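Evening course handouts – Making & Mending
May
Notes by Yvonne Parsons, for the Arsenault workshop group

Session 9: teaching the arm to do the shape sorter

For anyone who missed last time – the arm is bolted together, servos all answer, nobody needs to re-do the wiring. Jacobus has the spare horn screws if yours went walkabout. What we are doing now is getting it to pick up a block and put it in the right hole. Sounds like nothing. Allow the whole evening.

Kit per pair: arm and controller board, power supply, sorter board, one block to begin with (red ones show up best), masking tape, a marker pen, notebook. Paper notebook please, I have lost too many phone notes.

Before power on

Check the arm can fold forward without dragging its own cables. Slack loops at every joint, enough for full travel, not so much that they snag on the gripper. Swing each joint by hand with power OFF and watch the loops as you go. If one pulls tight at the elbow, let some more through and try again.

Base plate clamped. Not "heavy enough to stay put". Clamped.

Clear mugs off. Power supply on the floor or well back, and nothing with water in it on the same table as the board. 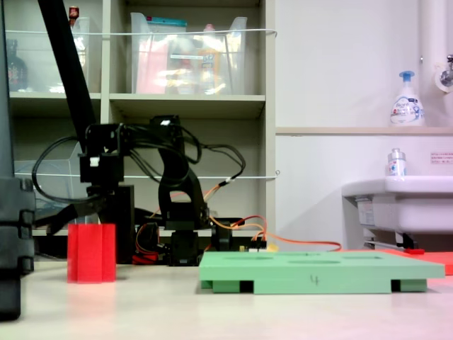 Home position next. Everyone's home should be the same: upper link straight up, elbow bent forward, gripper hanging down with clearance over the tallest block. Type the servo values in your notebook (write, I mean) and save them as HOME. Every move starts from HOME and goes back to HOME. If you skip that the arm takes a shortcut from wherever it was left and knocks the block flying.

Speed: leave it at 2 on the Sirero slider. Adjoa's pair went faster last term and stripped a gear.

Servo values

Ours run 0 to 1000 end to end. Middle is 500, or should be, but the horns only go on in steps so your middle will be off by a bit. Doesn't matter so long as you write it down. Do NOT copy the next pair's numbers, they won't fit your arm.

Gripper: start open, close in small steps until the block lifts without slipping, then stop. Do not go to fully closed on a solid block. The servo keeps pushing, gets hot, and Tunatlow don't refund cooked ones (asked).

Order for a pick:
1. HOME
2. over the block, high
3. down
4. close
5. up – wait a second for the wobble to settle
6. over the hole, high
7. down to just above the board
8. small corrections
9. open, up, HOME

Nikau wants it noted that 5 is the step everyone leaves out. Agreed. The wobble is worst with the arm stretched out, so keep the sorter close in if you can.

Marking the table

Tape on the table, pen line on the tape, board lined up to the line. If the board moves between tries then your saved positions are rubbish and you will blame the code. I have watched this happen to clever people. Put the tape down before you save anything, and don't borrow your neighbour's tape marks when swapping seats.

Taping the sorter itself down is allowed for the first few tries. Later take it off, because we want to see if the arm can cope with a bit of shift.

Which shape first

Start with round. It goes in whichever way it's turned. Then octagon, then square, and leave the cross until last. The cross needs the right place AND the right turn, and a small error in either leaves it sitting across the hole with one arm caught on the edge.

When it's caught: don't push down. Lift a touch, nudge sideways, lower again. If no joy, turn the wrist a few steps one way, try, then the other way. Apolline wrote a little wiggle routine for this, it's in the shared folder under "fesix_wiggle", does the nudge and turn in a loop and gives up after a set number of goes. Read it before you run it please.
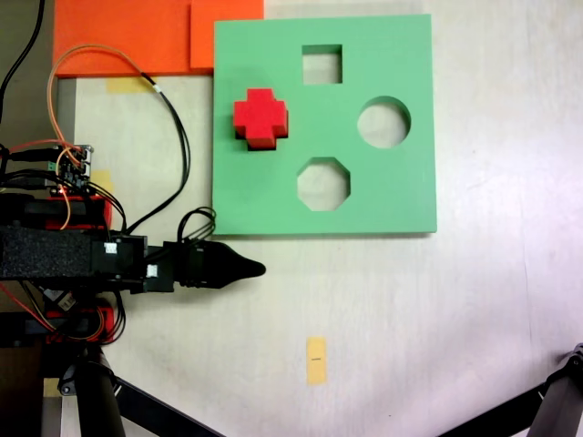 Keeping score

One line per try. Block, hole, in / caught / dropped, and what you changed since the last one. Change ONE thing at a time. If you moved the board and altered the grip and slowed the wrist all together you have learnt nothing.

Aim for 70 tries per pair by the end of the two sessions. It's less than it sounds, once HOME is right a try takes no time at all. "Caught" is not a fail, write down which way it was off (left, right, turned) as we'll use those for the corrections next time.

Homework, sort of

Look over your notebook and find your commonest miss. Same direction every time means your saved position is out, easy fix. All over the place means something is loose – check the wrist bracket first, then the base clamp.

Bring your servo numbers. Jacobus is bringing the longer cable ties, and I still need teh small screwdriver back from whoever has it.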